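Unit 4: Wood Finishes for Interior Tabletops
Course handout, Furniture Materials and Care
Prepared by Aiman Yeoh

Read this unit before the March bench session. It assumes the moisture movement material from Unit 3, in particular the difference between radial and tangential shrinkage.

4.1 What a finish does

A finish slows the exchange of water vapor between wood and air. It does not stop it. A tabletop coated on one face only will take up and lose moisture faster through the bare face, and the board will cup. For this reason both faces of a solid top receive the same number of coats, including the underside.

A finish also changes how the surface handles light. Oil and oil-based varnish fill the outer cells and reduce scatter, so the grain looks darker and warmer. Water-based acrylics penetrate less and leave the color closer to that of the sanded wood. Orange and amber tones may come from the species, from a stain, or from yellowing of the resin. Color alone is not enough to identify a finish.

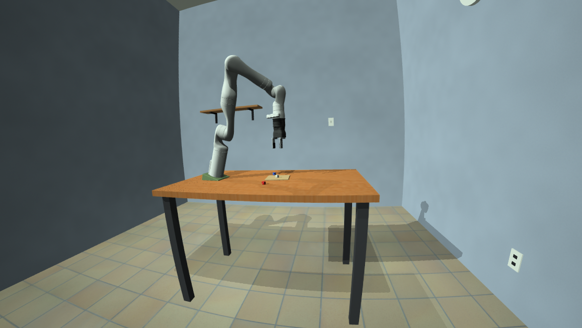
4.2 Film finishes and penetrating finishes

Film finishes build a layer on top of the wood. Shellac, lacquer, varnish and polyurethane belong to this group. Shellac and nitrocellulose lacquer dry by evaporation only and can be redissolved in their own solvent, so a new coat melts into the old one. Varnish and polyurethane cure by reaction. A new coat over a cured one holds mainly by mechanical grip, and the surface must be abraded first.

Penetrating finishes cure mostly inside the wood. Raw linseed oil is slow and stays soft. Tung oil is slower to apply but resists water better. Hardwax oils leave a very thin layer at the surface and are easy to repair locally, at the cost of lower resistance to standing liquids.

The Dufour case discussed in lecture is a film failure: polyurethane applied over a wax residue, lifting in sheets within one heating season. The Vurnus case is a penetrating oil applied too heavily, which stayed tacky because the excess was never wiped off.

4.3 Surface preparation

Sand with the grain through successive grits and do not skip more than one. Stop at 180 or 220 for film finishes. Very fine sanding, such as 2000 grit, is for rubbing out a cured film and should not be used on bare wood that is to be stained, as it burnishes the surface and limits uptake.

Raise the grain with a damp cloth before any water-based product, let it dry, then knock back the fibers lightly with 300 grit paper. Remove dust by vacuum and then with a clean cloth. Check the surface under a low raking light. Cross-grain scratches that cannot be seen from overhead show clearly at a shallow angle.

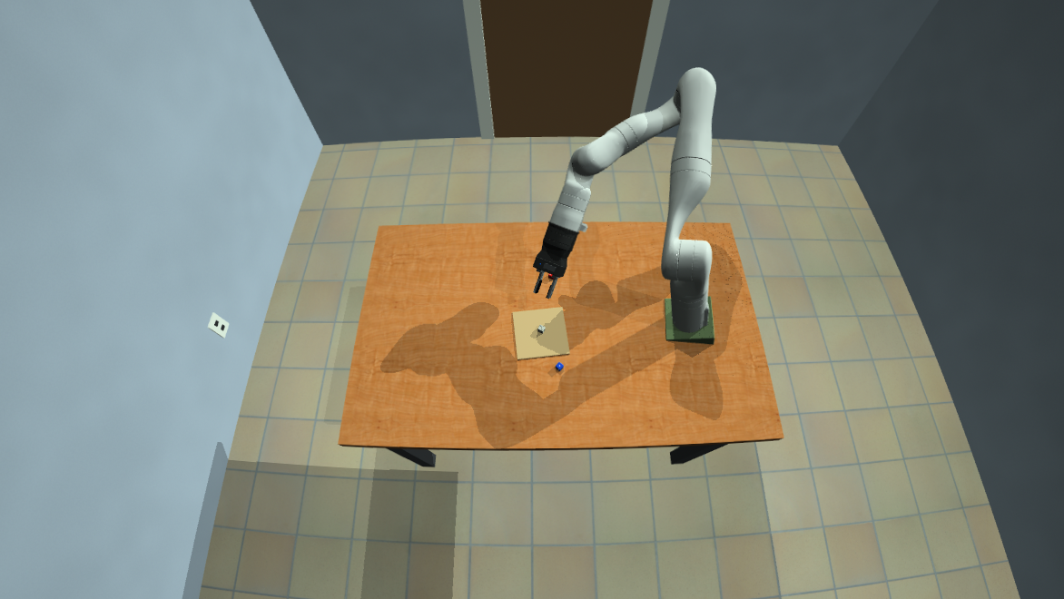
4.4 Application and curing

Keep the work area at moderate temperature, with relative humidity around 50 percent. High humidity under lacquer causes blushing, a milky haze of trapped water. Low temperature lengthens the cure of all reactive finishes.

Dry to the touch and fully cured are separate conditions. Most varnishes can be handled within a day but need several weeks to reach full hardness. Do not place rubber feet or vinyl mats on a new film – plasticizers migrate and leave permanent marks.

Oily rags can self-heat and ignite. Spread them flat outdoors to dry, or store them under water in a lidded metal can.

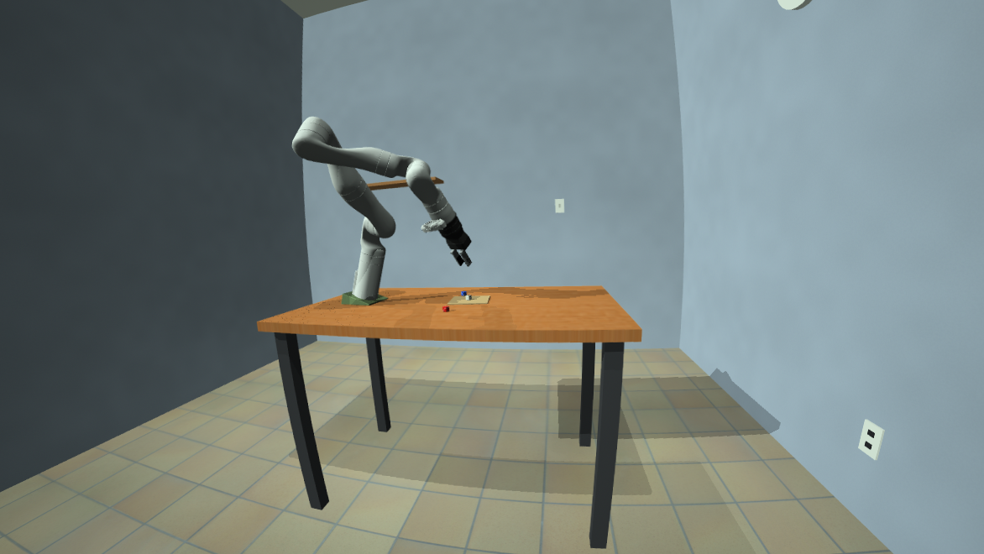
Figure 4.3. Tabletop with wood surface, interior setting.

4.5 For the bench session

Bring the three sample boards from the Lusirby set, labeled on the back in pencil. Wondimu Wako will demonstrate padding shellac and issue the alcohol. Record the product, coat number, time of application and room humidity for each board. Gloves and eye protection are required at the spray bench.

Reading: Werero course pack, section on reactive coatings.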